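Subject: Re: [clutcombe-home] Limescale on the kitchen tap

On the clutcombe-home list a member in Limbridge wrote:

> We moved here in March and the water is much harder than
> we had in Gristcombe. The base of the kitchen tap has a
> white crust that washing-up liquid won't shift. Is there
> anything I can use that won't take the chrome off? Also,
> is it worth doing the kettle the same way?

We have the same water at our end of Limbridge and I do the taps every month or so. Citric acid is cheaper than the branded sprays. I get it as powder from Kalniņš, next to the post office.

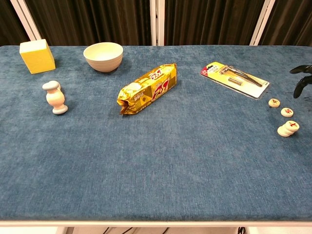
For a tap, put 2 tablespoons of the powder in half a litre of warm water and stir until it clears. Soak some kitchen roll in it, wrap that round the base and leave it for 18 minutes. I use a timer, as I have dulled a tap by forgetting it. A plain white bowl is fine for mixing, and a block of yellow foam sponge will take off what has softened. Don't use a green scourer on chrome. Rinse well and dry with a cloth.

Yes to the kettle, same strength. Boil, leave it to stand, empty it, then boil fresh water and throw that away too.

Never mix it with bleach.

--
clutcombe-home, message 583
Reply to the list, not to the sender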